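Notebook – basket index, December 2022

Third go at the home-grown price index, and this one has legs! 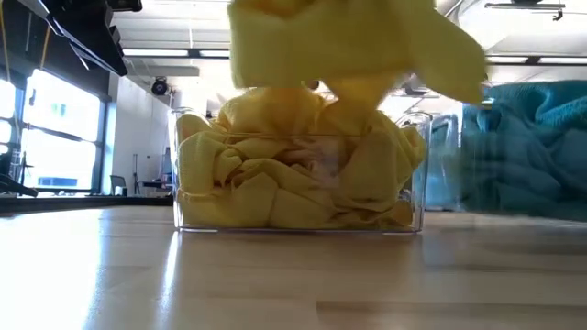
Njoroge thinks we should drop the fixed basket altogether and chain it month by month, so that when people swap beef for lentils the index follows them. I get the argument, and I've run it his way in a second sheet, but my worry is the one I had last time. If the basket keeps sliding toward whatever is cheap, we end up measuring how well people cope and calling it the price level. Those are both worth knowing! I'd just like them in separate columns.

So, where things stand. The receipt pile is all keyed in now, 2518 lines from the people who sent theirs, and after merging duplicates and near-duplicates (three spellings of margarine, thank you everyone) we have 82 items that turn up often enough to price properly. Base set to 100 at the first month, weights from what people spent at the start and held there.

Best find of the week was Prys's. She went back over the package sizes and caught the Rokska coffee going from 400 g to something smaller at the same shelf price. My sheet had it down as no change. Once everything is converted to price per 100 g the coffee line jumps, and so do a couple of the biscuits. I was grinning at the screen like a fool – this is exactly the sort of thing I hoped we'd pick up by working from real receipts.

Rent is still ugly. Most of our renters are on fixed leases, so the line sits flat for months and then leaps when somebody renews. Arben wants new listings only. Ritva wants what sitting tenants pay. I've tried both, and the choice moves the total more than all the groceries put together, which surprised me. Keeping both versions for now, labelled R-new and R-sitting. Please don't overwrite either one.

Quality adjustment: leaving it out of this round. Vasilis had a good crack at it with the kettles and the Kirkix phone plans, but we kept arguing over how much extra data is worth to someone who never uses it. His notes are in the green folder.

To do:
– redo fuel with the litre price, some rows have the fill-up total
– check whether the Imex receipts show tax in or out
– geometric mean vs plain average for produce, run both
– ask Prys for her package size list
– chained version: what happens if we link every 2 months? Njoroge's guess is less drift and I'd love him to be right

Fuel first thing tomorrow.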